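Chopsticks: up or down in the holder?
Kitchen Corner > Storage and Tidying

ogura_kitchen
Apr 26, 2010
I finally cleared out the utensil drawer and I love it! Everything we eat with now stands in a holder on the table. One question for you all – do your chopsticks go tips up or tips down?

Mercedes Pacheco
Tips up, always. They dry faster, and you can see which ones match.

dudley51
Disagree. Tips down, so no one's fingers touch the eating end. And keep them away from the spoons, they get tangled.
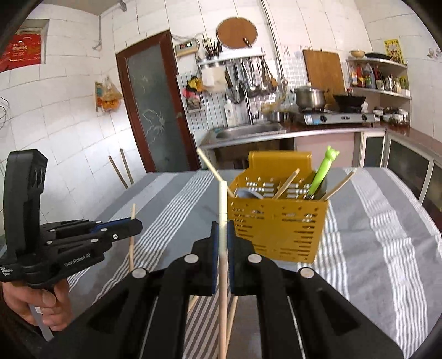

Cường Diệp
I'm all for mixing them! Yellow plastic holder, slots all over the front, chopsticks and spoons in together, and the light-green one with the little animal head on top makes me smile every single time. Ladles and spatulas hang from the wall rack by the sink, so the table only gets the small stuff.

dudley51
OK, the animal head is great. Still say separate cups.

Obed Bawa
Holes are the big thing for me. I had a solid jar for 9 years and the bottom got nasty. Whatever you buy, wash it every week!

ogura_kitchen
Going to try tips up until I run out of patience – thanks, everybody!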